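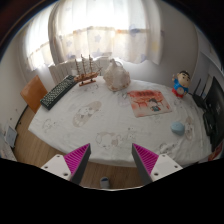
Letting firm's "work-ready" badge raises more questions than rents need

Tenants looking for a room in Cevora will from December start seeing a small green badge next to some of the adverts. It says "Work-Ready", and the letting firm behind it, Zollunis, says it will help people who do their jobs from home find a place where they can get on with it. It will also add £15 a month to the rent.

The firm has 3036 rooms on its books across the city and the villages to the north. It plans to put the badge on as many of them as pass its check, starting with shared houses near the station. Owners can apply now. Tenants already living in a room that gets the badge won't pay the extra until their agreement comes up for renewal, according to a note sent out to landlords and seen by this site.

So what does a tenant get for the money? The note lists 6 things a room must have. There should be a flat surface "suitable for a keyboard and mouse". There should be a chair. There should be a plug socket within reach of the surface, a door that shuts, a window and "access to the internet".

Most people would call that a room. The door and the window are hardly a perk, and a bedroom let without either would have the council round. The chair doesn't have to be an office chair, or any particular height. A folding one would pass, as far as we can tell from the wording, and so would a stool with a cushion tied to it.

The surface is looser still. It doesn't have to be a desk. The note says a table, a shelf "of useful depth" or a chest of drawers may be accepted at the inspector's judgement. Anyone who has tried to type for a full day at a chest of drawers, knees pointing sideways, may have a view on that judgement.
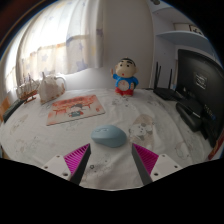

Then there is the internet. The note doesn't give a speed. It doesn't say whether the line should be shared between two people or seven, who pays for it, or what happens when it goes down. We asked Zollunis whether a house with one slow connection and a full set of tenants all on calls at nine in the morning could carry the badge. A spokesperson said each property would be "looked at in the round".

We asked who does the looking. The checks are being carried out by Skamus, a property inspection company that already does inventories for the firm. Landlords pay for the visit. If a room fails, a second visit is free, and the note cheerfully tells owners that "very few rooms will need one". It is an odd thing to promise before the inspections have begun, and it does make you wonder what a room would have to do to fail.

Zollunis says the scheme came out of a survey of its tenants, in which working from home was "a top concern". It would not share the survey. It would not say how many people filled it in, or whether any of them were asked if they would like to pay more. When we pressed the point we were sent a second copy of the press release.

To be fair to the firm, there is a real problem underneath this. Plenty of people in Cevora were sent home with a laptop some years ago and have never been given a desk back. They rent one room in a shared house, and that room is where they sleep, eat and take calls from head office. Adverts are very bad at telling them what it will be like. A photo taken from the doorway on a bright day won't show you that the only socket is behind the wardrobe, or that the signal dies the moment the door is closed. A plain, honest checklist could save people a wasted bus fare.

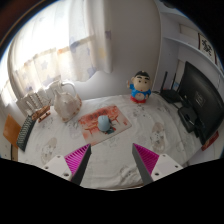 A checklist costs next to nothing to publish, though, and nothing in the plan explains where the monthly charge goes. The landlord doesn't have to buy anything if the room already has a table and a chair in it. Zollunis doesn't supply equipment. The note is clear that the extra is "a premium reflecting demand", to be split between owner and agent, and the split is left blank for each branch to fill in.

There is some history here as well. The same firm brought in a "Pet-Happy" badge a while back, which turned out to mean that the landlord would think about a pet if asked. Before that it was "Bike-Friendly", given to a number of houses on the strength of a railing outside. Both badges are still on the website. Neither carried a charge, which may be why few people complained.

The council says it has no plans to step in. Its housing office told us that badges of this kind are a matter between agents and tenants, so long as adverts are accurate and the rent is made clear from the start. It added that a badge says nothing about whether a room meets the legal rules on size, heating or damp, and that tenants should not take it as a sign that it does. Zollunis might consider printing that last part beside the green logo.

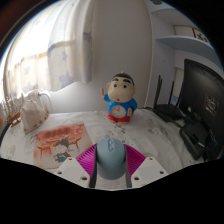

Report: Jaime Azevedo, Housing

Rival agents are watching. One smaller firm, which runs a handful of lets above the shops on Triệu Street, told us it would wait and see whether the badge brings in higher rents before making up its mind about a version of its own. It did not mention waiting to see whether tenants found it useful.

Anyone viewing a badged room in the meantime would do well to ask a few dull questions. Sit on the chair. Find out which surface was passed as the desk, and whether it stays with the room. Run a speed test on your phone with the door closed, in the evening if you can manage it, and ask how many people share the line. Ask too what the rent would be without the badge. The note to landlords says that owners may remove it at a tenant's request, but the tenant has to make the request in writing before signing, and branch staff are under no duty to bring it up.

Zollunis says it will review the scheme after 4 months. It has not decided whether the results will be made public.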